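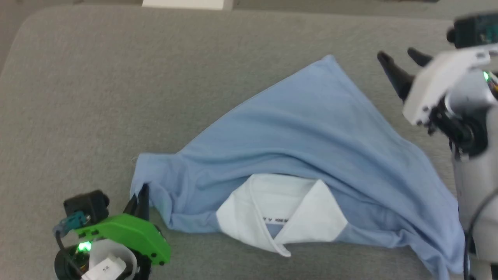
How I Fold Dress Shirts on the Couch (and Keep the Collars Nice)

Posted May 10, 2026

I used to fold shirts on the bed, like my mother did, and it drove me nuts. The mattress sinks, the comforter slides around, and by the third shirt my back is complaining. So now I do it on the couch! A wide, firm seat cushion is a great folding surface. Mine has a slightly fuzzy fabric, and cotton sort of grips it, so the sleeves stay where I put them.

I'm going to use a button-up with a collar for this, light blue with a white collar, the kind that looks so sharp on a hanger and so sad after a night in the laundry basket. T-shirts are a different animal and I'll get to those in June.

What you need

A couch cushion or any flat padded spot, a lint roller, and a piece of stiff cardboard if you want all your stacks the same width. I cut mine from a Vesalo shoe box. You can buy a plastic folding board too (I had a Wakard one for a while and it was fine, but it lived under the bed and I never dug it out).

Step 1. Roll the cushion first

Go over the seat with the lint roller. I skipped this once with a navy shirt and spent longer picking off fuzz than I did folding.

Step 2. Find the collar

When a shirt comes out of the basket in a heap, don't start pulling at sleeves. Look for the collar, pick the shirt up by it, and give it one good shake. Everything else hangs down from there and you can see what's inside out.

Step 3. Button it, but only a little

Top button, third button, and one near the bottom. That's enough to keep the front from sliding open when you flip it. I know people who do every single one. I don't have that kind of patience.

Step 4. Lay it face down

Collar toward the back of the couch, hem toward you. Smooth from the middle out with flat hands, and go easy if the cotton is thin. Pulling on thin fabric just gives you long diagonal creases from the shoulder. Tug the hem straight last.

Step 5. Fold the sides

Set the cardboard in the middle, right below the collar. Bring one side over it, then fold the sleeve back down along the edge so it points at the hem. Same thing on the other side. If the cuff sticks out past the bottom, tuck it up.

Step 6. Fold up and flip

Slide the cardboard out. Fold the tail up a few inches, then fold the whole thing in half so the hem lands just under the collar. Flip it over and there's your shirt!

Step 7. Fix the collar

Pop it up, run a thumb along the crease, and press it back down so both points lie flat. White collars show every wrinkle, so I take an extra few seconds on those. When I stack, I turn every other shirt around so the collars don't all pile up on one end and tip the stack over.

If a shirt still looks rumpled after all that, hang it in the bathroom while you shower and try again once it's completely dry.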